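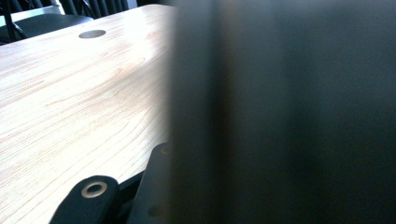

Home | News | What's On | Readers' Letters | Contact

Board books wanted for Folent reading room

May 11, 2018

The Folent reading room is asking families to hand in board books their children have outgrown. The collection runs until the end of the month, and the books will go out to playgroups in time for the November start of the toddler sessions.

The reading room lends over 1,000 picture books, but only 435 of them are board books, and those wear out fastest. Corners get chewed and spines split along the fold. Staff say the white covers suffer most – every thumbprint shows – though a mark or two is no reason to keep a book back.

Books about plants, animals and weather are especially welcome. So are titles in other languages. A barcode or an old price sticker can stay where it is. 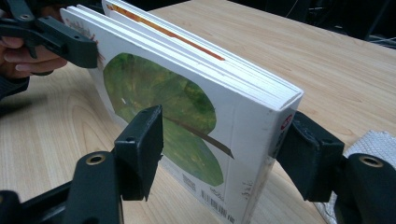

One parent wrote in to ask whether books with a child's name or a bit of scribble inside would be turned away, as most of the ones at home have both. They will be accepted as long as all the pages are there and still turn.

Each book is stood on end and opened out before it goes on the shelf, so that stuck pages and loose boards are found early. Anything that can be mended with tape or glue is mended on the spot.
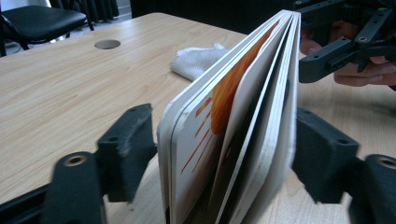 Books with mold or missing pages cannot be used and should go in the recycling at home. Paperbacks and bath books are not part of this collection – there will be a separate one later in the year.

Drop-off is at the front desk on Vandov Street during opening hours. Please bring no more than 10 books at a time, in a bag or a box that can be left behind.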